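Black plastic frames gone cloudy at the temples

gronov_13
Posts: 200
Joined: July

I have a pair of black plastic glasses I wear every day. The front is still shiny but the temple arms have gone dull and whitish where they sit behind my ears. Lenses are clear, no scratches. Is there a way to bring the shine back, or is it time for new frames?

Staniforth
Posts: 1,023

Depends what they are made of. If it's acetate, the white film is usually skin oil and sweat drying out the surface. Wash them with dish soap and lukewarm water, dry them, then rub the arms with a soft cloth and a little plastic polish. Keep the polish off the lenses.

brestico
Posts: 484

I wouldn't use polish at home. I did that on an old pair and ended up with one arm glossier than the other. Any optical shop with a buffing wheel can do it in a few minutes. Mine didn't charge.

Staniforth

Mine wanted to send them out for a week. I only have the one pair, so I did it by hand. Go slowly and it comes out even.

gronov_13

They are acetate, according to the shop. I washed them last night and the arms look better already, but there is still a dull patch on the left one. Should I take the lenses out before I polish?

Grulten
Posts: 13

Leave the lenses in. Put painter's tape over them if you're worried. People crack more rims popping lenses in and out than they ever do polishing.

My pair has thick glossy rims and the same kind of thin arms, and I only ever work on the arms.

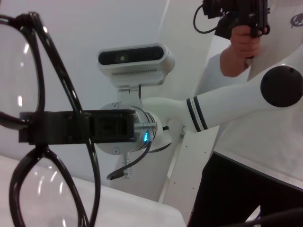

I do it twice a year, with the arm laid flat on a folded towel so it doesn't flex at the hinge. Don't hold it by the lens and pull.

brestico

Agree on leaving the lenses in. Still say a shop is better for the polishing – a wheel gets a finish you won't get with a cloth.

Staniforth

For a dull patch behind the ear? Your hair covers it.

gronov_13

I'll try the cloth on the left arm this weekend. If it looks bad I'll take them to the shop.

Valdemar Lauritsen
Moderator

Moved to Care and Repair. Please keep prescription questions in the other section.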